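Glue keeps warping my cardstock garlands – what am I doing wrong?

Posted by Oltgate, June 12, 2024

I make paper leaf garlands for our library's fall display, which goes up in October, so yes, I'm early. Last year's was 210 leaves, and every one of them curled up like a potato chip by the second morning. I use plain white school glue and 65 lb cardstock from Stadivora. I put the glue on with a brush, fold the leaf over the string and press. Do I need better paper, better glue or a new hobby?

Zarkeo
4 replies so far in my craft group and we all say glue stick.

Hafþórsson
The paper is fine. White glue is mostly water, and you are painting it over half the leaf. One side swells, the other doesn't, and there's your potato chip.

If you want to keep the white glue, put a thin line down the fold only and stop there. Press the leaves between two sheets of wax paper under something heavy and leave them overnight. I use an encyclopedia, volume 2, which has never been opened for any other purpose.

Double-sided tape is faster. It costs more, and over 1089 leaves (school gym, long story) I did notice. It also lets go in a hot window, so ask where they plan to hang the thing.

Also check the grain. Bend the sheet gently both ways – the easier bend runs with the grain. Fold along that and the leaves stay flatter.

Oltgate
Tape it is for the window end, glue stick for the rest. Tried six leaves last night and they're still flat this morning, so I've cut the next batch and will report back if they turn on me.

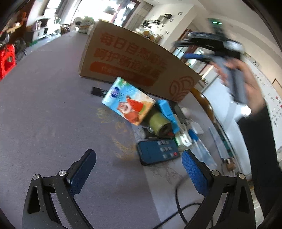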